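Vukside Bench Review Finds Two-Handed Robots Still Not Ready for Shop-Floor Chores
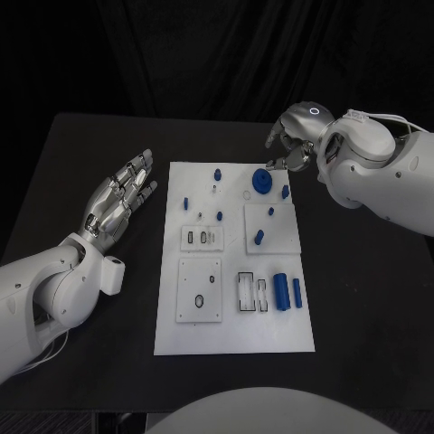 Small-parts work remains a job for people, independent test shop says

TRALTMONT, 14 Jul 2025. Vukside, an independent test shop that checks equipment claims for small manufacturers, today released its review of two-armed robots with humanlike hands. The short version for owners with a purchase order on the desk: wait.

The review looks at the dull work that fills a day in a small assembly shop. That means picking up a gear, finding the right peg for it, setting a cylinder upright, fitting a part into a slot and clearing the bench for the next job. Sellers have been telling shops for several years that this work is about to be taken off their hands. Vukside's reviewers say they have heard the pitch often and have yet to see it hold up for a full shift.

"A five-fingered hand looks good in a showroom," said Gudrun Schwerdtfeger, who led the review. "I don't pay for looks. I pay for parts in the bin at four in the afternoon, and I want the same count the day after."

The bench layout used in the review was kept simple on purpose. Blue pegs, cylinders and a gear go out on a white sheet with slotted and plain white plates, and the dark tabletop and black curtain keep clutter out of the robot's view. No real shop looks like that. Reviewers argue that a machine that needs this much tidying up ahead of it has already handed part of the chore back to the staff.

According to the review, the trouble sits mostly in the small stuff. Closing fingers on a thick cylinder is one thing. Taking hold of a short peg, turning it the right way up and letting go without knocking over its neighbor is a different grade of work, and a new hire usually has it by the first coffee break. Reviewers also marked down any run in which a person had to step in and straighten a part, even if the robot then finished the job. Sales videos tend to leave those moments out.

Kapoor, a contract assembly shop that opened its books to the reviewers, runs batches of 4,000 small fittings at a time. Zoriana Karpenko manages the floor there and was asked what it would take for her to hand over one station.

"It would have to work next to my people without one of them babysitting it," Karpenko said. "If I put a robot on the bench and a technician on the robot, I've got two wages where I had one. I've asked three sellers to show me the math and I'm still waiting on all of them."

The review sets a passing mark of 85 percent of parts placed correctly with no human help, over a whole batch, with the parts laid down the way they come out of the box. Some readers of an early draft called that mark harsh. Schwerdtfeger calls it generous, and notes that a worker who got the remaining parts wrong would not last long at Kapoor. No system in the review met it.

On housework, the findings are shorter and no kinder. Lợi Ninh, who wrote that chapter, points out that a kitchen drawer is harder than a parts sheet in nearly every way. Spoons overlap, lids slide, and somebody has always put the scissors back in the wrong place. Ninh advises households to treat any promised delivery date for a chore robot as a guess.

The reviewers do give credit where they found it. Arms are smoother than they were at the time of the last Vukside review, and finger joints have gotten finer. Quang Diệp, who handled the hardware notes, would not rule out useful service on a narrow job with one part and one motion. He adds that shops have had plain, cheap machines for jobs like that for decades, and that most of those machines don't need fingers.

Vukside recommends that buyers ask for an unedited run on their own parts, at their own bench, with their own lighting, and that they write the number of allowed human assists into the contract. It also recommends a trial of at least two months before any final payment.

A follow-up review is planned for March. It will use mixed bins and an ordinary cluttered bench, and sellers may send in equipment at no charge. Vukside takes no payment from the makers of equipment it reviews.

The full review is available from the Vukside office in Traltmont. Shops that want to supply parts for the next round should ask for Tín Lâm.

Media contact: Tín Lâm, Vukside press desk, Traltmont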